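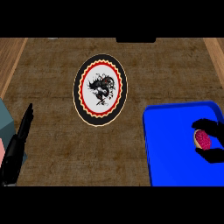 Ticket 479 - Grabowska line, suspected wrong merge
Status: reopened
Priority: normal
Section: Family trees / duplicate persons

Opened by Felicja Szczepańska

Somebody has merged two women named Marianna Grabowska into one person, and I don't believe the merge for a minute. The profile now has her born in Grunasau, married at 24, and then giving birth in Dramudora in the same month her husband was buried in Grunasau. Please split the record and put my notes back.

Reply, records desk

The merge was made by the matching tool, which gave it a high score. Name, birth year and father's first name all agree. Can you tell us what source you have for a second Marianna?

Felicja Szczepańska

A high score from a tool that thinks every Jan is the same Jan. My source is the Grunasau parish book. There are two baptisms, one in March and one in September, different mothers, different godparents. The March child is a miller's daughter. The September child is mine, and her father was a cooper. Your index left out the mothers' names on that whole page, so of course the tool found nothing to disagree with.

Reply, records desk

We looked at the index and the mother column is blank for that page. We have sent it to be typed again. Meanwhile we undid the merge and both profiles are back. Closing.

Reopened by Felicja Szczepańska

Not fixed. The profiles are separate but the children all stayed with the miller's daughter. Also, a death in 1944 has been attached to my Marianna, with a tree called Nullgate given as the source. I opened that tree. It has more than 1000 people in it and I couldn't find one citation. Where did the owner get 1944? My grandmother always said it was before the war, and I don't take her word as proof either, but at least she knew the woman.

Reply, records desk

Steps taken:
Moved the four children baptized in Dramudora to the cooper's daughter.
Removed the 1944 death and left the field empty.
Set both profiles to "do not match" so the tool will skip them.
Wrote to the owner of the Nullgate tree. No answer yet.

Felicja Szczepańska

Three of the four children are right. The youngest, Antoni, I would leave unattached - his baptism gives the mother only as "Grabowska" and there were several families of that name in Dramudora. I'll believe in the "do not match" setting when it has lived through an update. Please keep this open until the page is typed again.

Reply, records desk

Antoni detached, note added. Ticket stays open, waiting on the index.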